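Setting up desk-clearing demonstrations with room staff: a working procedure

This page covers how to collect hand-held gripper demonstrations in a teaching room, using the staff who already reset that room between sessions. It assumes the Skutano software is installed on a laptop and that the tool has been charged. Calibration of the fingers is covered on a separate page.

The procedure was written for Garnard, where the room services team resets lecture halls, seminar rooms and one training suite. The planned desk-clearing unit from Pesonen will take over part of that reset. Until then, staff do the work with the hand-held gripper for part of each shift, and their movements become the training set.

Before you start

You will need:
the gripper, with both fingers seated
a charged battery and a spare
the laptop, with at least 70 GB free
the room's reset sheet
a second person for the first session in any new room

Check the screws on the finger mounts before each session. A loose mount lets the finger shift under load, and the recording will pass the automatic check even though the grip positions are wrong. Tighten by hand only.

Agree the hours with the shift lead in advance. Recording counts as normal working time at Garnard and is entered on the rota under its own code. It is not to be fitted into breaks or added to the end of a reset.

Step 1. Choose the desk

Start with the lecturer's desk. It collects more kinds of object than any other surface in the room: printed matter, pens, whiteboard markers, remote controls, microphones. Student benches are mostly bare and give repetitive data.

Leave the desk as you find it. Do not straighten papers or separate things that overlap. A remote lying partly under a booklet is a useful case, and staff meet it every day.

Step 2. Mark what stays

Go through the reset sheet and enter fixed items in the "stay" list. Gooseneck microphones and desk organizers normally belong there. Loose microphones go back to their holder or charger, depending on the room.

Anything that could be personal property goes in the "ask" list. The present rule is that staff decide and the machine does not, so these objects should be left where they lie during recording and dealt with by hand afterwards.
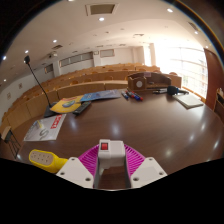 Step 3. Record

1. Start a new session in Skutano and enter the room code.
2. Hold the gripper over the near side of the desk, fingers open, for 2 seconds.
3. Move to the first object at ordinary working speed.
4. Close, lift, carry, release. Withdraw the gripper fully before turning to the next object.
5. Finish with the gripper back over the near side.

Thin objects lying flat are the slowest. Slide a pen or a single booklet towards you until one end clears the desk edge, then grip that end. Thicker stacks can be taken from the front edge.

If you drop something, carry on and pick it up if it is within reach. Drops are kept and tagged. If it rolls off the desk, stop the session and save it as incomplete.

Polished desks cause trouble under ceiling lights. Reflections move as the tool moves, and earlier versions of the tracker treated them as objects. Record such rooms with the lights on all the same, as that is how they are when staff come in. Draw a blind only if the reset sheet calls for it.

Step 4. Check and label

Replay each session at double speed. Confirm the start and end of every grasp and reject any in which a hand passes in front of the lens. Labelling should be done by the person who recorded. In the October round it was done by an office team, and many deliberate pauses were marked as errors. The set at the close of that round stood at 1246 accepted grasps.

What changes for the team

Charmaine Naidoo, who runs room services, asked for the following to be set down beside the procedure.

Recordings are stored by room code. Names are not attached, and session length is not used to judge anyone's pace. Sirell, which hosts the data, has no access to the rota.

Clearing loose items will pass to the unit once it is accepted. Wiping down, testing microphones, checking remotes and handling lost property will remain with staff. Each shift will gain one new task, attending to stopped units, and this is graded one band above the present reset role. Training for it takes 3 shifts and is open to everyone on the team, whether or not they have recorded.

The question of total hours has not been settled. Current posts are fixed until the trial ends, and the figures will be shared with the team before any rota is redrawn.

Common faults

Session will not start: the switch is on but the battery is below its threshold. Change the battery and restart the software.

Fingers close unevenly: remove both, clean the slots, refit and recalibrate.

Tracking lost near windows: strong side light. Turn so that your back is to the glass and repeat the grasp.

Upload stalls: leave the laptop docked overnight. Do not delete the local copy until the session shows as received.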